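Driltdale Pages
Home / Galleries / Small Things / Cans and Cups

Cans and Cups on a White Table
Posted 2020-08-27

Welcome back to the Small Things galleries! If you're new, I pick a couple of everyday items you'd walk right past in a kitchen and give them a page of their own. Last time it was bottle caps (I got so much mail about bottle caps), and before that it was egg cups, and this time it's what we drink out of. I mean the little cans and the plain plastic cups that come out for every birthday, cookout and rained-out picnic I can remember.

I've had a soft spot for small cans ever since my aunt in Laranlow used to keep them in the door of her fridge. One per kid, no trading. We thought they were the fanciest thing in the world, and I'm pretty sure she just didn't want half-finished sodas all over the porch. A full-size can always goes flat on me before I get to the bottom, so I still buy the small ones when I see them and pay more per sip for the privilege.

A quick note for the people who keep asking about numbers. The gallery pages are up to 2,112 pictures now, and 896 of those have something to do with drinks, so yes, I have a type. Okay, on to the good stuff.

Red on White

A slim red Coca-Cola can on a bare white table is about as simple as it gets, and I could look at it all day. The white script wraps around the side, so you never get the whole name at once, and I like it better that way - your brain fills in the rest.

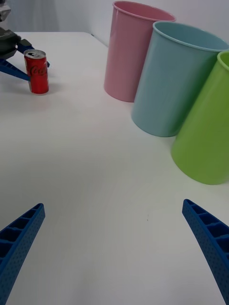
My cousin Radek Vondráček collects cans, the serious kind of collecting with shelves and a spreadsheet, and he's been after me for years to start doing it properly. He has 2,087 of them in his basement in Kettler. I've been down there twice and both times I came home wanting to build shelves, and both times I made a sandwich and forgot about it. He wants them perfect, too. No dings, no scratches, and he opens them from the bottom so the tab stays put. I can't do it. I like a can that's been out in the world a little.

The Squat One

Which brings me to my favorite of the bunch. Radek wouldn't give it shelf space and I'd put it right in the middle of mine (if I had built the shelves). It's short and wide and red, with a black band up under the shoulder, and the front has a good crumple in it. All that glossy red goes wrinkly right there and the light does funny things.

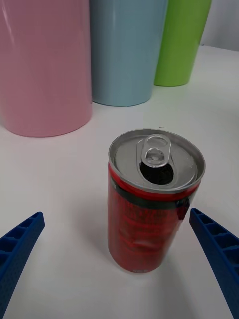 Tab up, can open, dent and all. My pick of the page.

I have a whole theory about dents, by the way. A soda can is such a smooth, even thing that one crease makes it yours. At my aunt's house we'd dent ours with a thumb so we could tell them apart, which worked great until everybody picked the same spot. These days people write names on them with a marker, and I guess that's smarter, but it's not as satisfying as that little pop.

I also love a pull tab left standing. Some people fold it back down, some people twist it off and save it in a jar (hi, Mom!), and some of us wiggle it back and forth the whole time we're talking. I'm a wiggler. It drives my husband up the wall.

Pink, Blue, Green

And then the cups! Three plastic ones in a row toward the back of the table, pink on the left, pale blue in the middle and a really bright lime green on the right. They're the plain tapered kind with wider rims. I'd go for the blue one, but the green is the one that would get fought over at our house. When I was little we had a set in colors a lot like these, and the pink one had bite marks around the rim that everyone blamed on me - fair enough, they were mine. I found two of that old set at the Flekgate flea market in May, or at least their twins, and I didn't even haggle. They're holding pencils on my desk now.

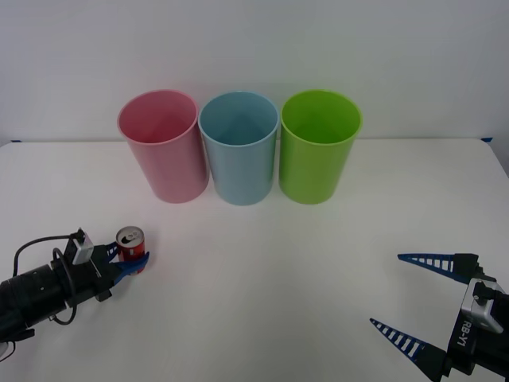
Next Gallery

I'm thinking spoons. Odd ones, bent ones, the one in your drawer that doesn't match anything and that you always reach for first. If you have one with a story, send it over through the contact page and tell me where it came from, and let me know if it's okay to use your first name. Can people, you're welcome to write in too, and so are the tab savers. I read everything, I'm just slow at answering in the summer.

Filed under: Kitchen, Drinks, Color
Previous gallery: Bottle Caps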